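# 문구점 진열대에 수채화 용지와 과슈 용지, 어떻게 나눠서 놓으세요?

**zivia_paper** · 2024년 2월 7일

안녕하세요. 저는 한국에 온 지 몇 년이 되었고, 지금은 작은 화방에서 일하고 있습니다. 한국어가 조금 딱딱해도 이해해 주시기 바랍니다.

질문은 그림책과 종이 패드의 진열입니다. 우리 가게는 나무 선반을 사용합니다. 옆판에 구멍이 있어서 선반 높이를 바꿀 수 있는 종류입니다. 지금까지는 크기 순서로 놓았습니다. 큰 것은 아래, 작은 것은 위입니다. 보기에는 깨끗하지만 손님이 종이 종류를 자주 물어봅니다. 특히 어린이용 그림책과 전문가용 패드가 같은 칸에 있으면 부모님들이 가격을 보고 놀랍니다.

재고 목록에 종이 제품만 1061개가 있습니다. 다 옮기려면 시간이 많이 필요하므로, 시작하기 전에 경험이 있는 분들의 의견을 듣고 싶습니다.

---

**makris77**

저는 종류별로 나누는 것에 찬성합니다. 크기별 진열은 직원에게 편하고 손님에게는 불편합니다. 수채화, 과슈, 스케치, 이렇게 세 칸으로 시작해 보세요. 그리고 두께 표시를 선반 앞면에 붙이면 질문이 많이 줄어듭니다. 저희는 200g 종이부터 따로 칸을 만들었습니다.

---

**붓통**

makris77님 의견에 반은 동의하고 반은 반대합니다.

어린이용은 종류가 아니고 나이로 찾는 손님이 대부분이에요. "일곱 살인데 뭐가 좋아요?" 이렇게 물어보시죠. 어린이용을 과슈 칸, 스케치 칸에 흩어 놓으면 그 손님은 가게를 한 바퀴 돌아야 합니다. 어린이 칸은 따로 두세요. 가운데 선반이 좋습니다.

---

**makris77**

가운데 선반은 제일 잘 팔리는 자리인데 거기에 싼 어린이 책을 놓으면 매출이 내려갑니다. 저는 아래 칸을 추천합니다. 아이들 눈높이도 아래쪽입니다.

---

**붓통**

아래 칸은 먼지도 많고 신발에 차여서 모서리가 금방 상해요. 표지가 얇은 책은 더 그렇고요. 그리고 사는 사람은 아이가 아니고 부모님입니다 ㅎㅎ

---

**zivia_paper**

두 분 감사합니다. 아래 칸의 모서리 문제는 우리 가게에도 있습니다. 지난달에 상한 책 12권을 할인해서 팔았습니다.

그래서 우선 한 칸만 시험해 보겠습니다. 가운데 선반에 어린이용 과슈 책을 놓고, 옆에 일반 패드를 놓는 방법입니다. 결과가 나쁘면 다시 바꾸겠습니다.

---

**prenville_art**

지나가다가 씁니다. 눕혀서 쌓으실 건가요, 세우실 건가요? 이것이 더 중요한 문제라고 생각합니다.

눕혀서 쌓으면 맨 위의 표지만 보입니다. 그 대신 종이가 휘지 않습니다. 세우면 표지가 다 보이지만, 얇은 책은 며칠 지나면 허리가 굽습니다. 저는 패드는 눕히고, 견본 한 권만 뒤판에 기대어 놓습니다. 한 더미는 대략 20권까지가 좋았습니다. 더 높으면 손님이 아래에서 빼다가 무너집니다.

---

**붓통**

견본을 기대어 놓는 것 좋네요. 그런데 견본도 결국 휘지 않나요?

---

**prenville_art**

휩니다. 그래서 뒤에 두꺼운 골판지를 넣습니다. Vurnberg 선반을 쓰던 때는 앞에 턱이 있어서 필요가 없었는데, 지금 나무 선반은 턱이 없어서 견본이 앞으로 미끄러집니다. 바닥에 투명한 미끄럼 방지 패드를 작게 잘라서 붙여 보세요.

---

**zivia_paper**

자세한 설명 감사합니다. 저는 눕혀서 쌓는 쪽으로 정했습니다. 지금까지 의견을 모아서 작업 순서를 썼습니다. 틀린 것이 있으면 고쳐 주세요.

1. 가운데 선반을 비우고 마른 천으로 닦습니다. 물걸레는 나무에 좋지 않아서 쓰지 않습니다.
2. 가장 키가 큰 더미에 맞추어 위 선반의 높이를 정합니다. 손이 들어갈 공간을 남깁니다.
3. 일반 패드를 먼저 오른쪽에 쌓습니다. 무거운 것이 자리를 잡으면 옆의 얇은 책도 줄을 맞추기가 쉽습니다.
4. 어린이용 과슈 책은 노란색과 분홍색 표지를 위로 하고, "水粉画" 글자가 보이게 합니다. 한 손은 더미의 아래쪽을 잡고, 다른 손은 표지 위에 펴서 누르면 책이 흩어지지 않습니다. 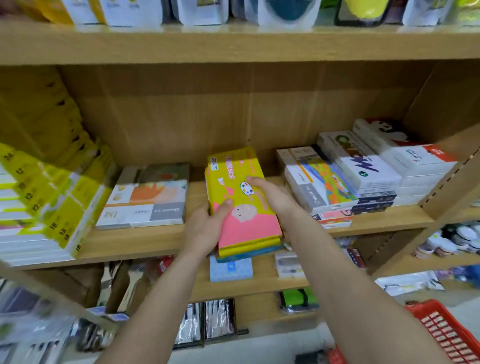
5. 앞에서 두 걸음 물러나 줄을 확인하고, 가격표를 붙입니다.

---

**makris77**

2번과 3번의 순서를 바꾸는 것이 좋겠습니다. 실제로 쌓아 보기 전에는 높이를 정확히 알 수 없습니다. 저는 선반을 두 번 뺐다가 다시 끼운 적이 있습니다.

가격표는 책에 붙이지 말고 선반에만 붙이세요. 표지가 코팅이 아니면 떼는 자리에 자국이 남습니다.

---

**붓통**

저는 지금 순서도 괜찮다고 봐요. 더미가 있는 상태에서 위 선반을 움직이면 떨어뜨릴 수 있잖아요. 대신 줄자로 먼저 재면 됩니다.

水粉画를 못 읽는 손님도 계시니까 선반 라벨에는 한글로 "과슈"라고 크게 써 주세요.

---

**zivia_paper**

줄자로 재는 방법을 쓰겠습니다. 라벨도 한글로 다시 만들겠습니다. 수채화 칸은 이번 달 안에 옮기고, 스케치 칸은 그다음에 하려고 합니다. 미끄럼 방지 패드는 어느 두께를 쓰시는지 prenville_art님이 시간이 있을 때 알려 주시면 감사하겠습니다.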